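Questions I Get About Online Training

Do I need a gym membership to work with you?
Nope! Plenty of my people train at home with a pair of dumbbells and a band. If you do have a gym, great, I'll write your program around whatever is on the floor there.

How do check-ins work?
You fill out a form in Ernis (the app I use for everything) once a week, and I send back a voice note, usually the same evening. Mine tend to ramble, so grab a coffee first. I read every word you write, even the part about your mother-in-law's birthday cake.

Will you give me a meal plan?
I give you targets and a bunch of food ideas, and you pick. I've followed strict plans myself and I was miserable by week 5, eating cold fish out of a tub in my car. If you love structure and want every meal spelled out, tell me on your intake form and we'll talk.

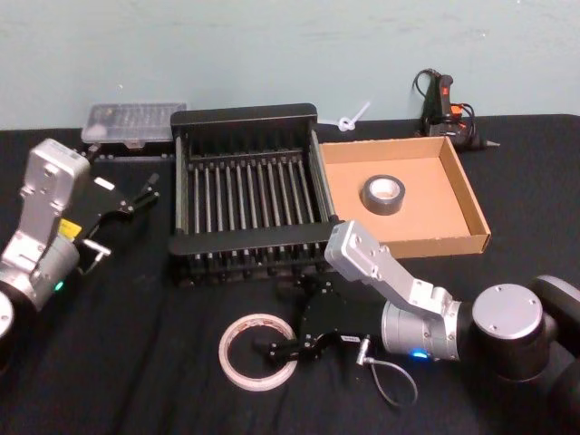 Black dish rack on the table, blue-green wall behind.

How many calories will I be eating?
No idea until I see your food log! I had one client start at 1,468 and we went UP from there. Please don't copy a number you saw on someone's page.

Do I have to do cardio?
Some, probably. I like walking for most people, and I'll add a bike session or two if your goal calls for it. I won't make you run (I hate running).

I signed up for the Skelitz Challenge. Is that the same thing?
Different program. Skelitz is a group challenge that starts in October and everyone follows the same workouts. One-on-one coaching is just you and me.

Can I pause if I get hurt or go on vacation?
Yes, up to 5 weeks a year. Message me before your next billing date and I'll freeze it. If you're hurt, please see a doctor or a physical therapist first, and send me whatever they tell you to avoid.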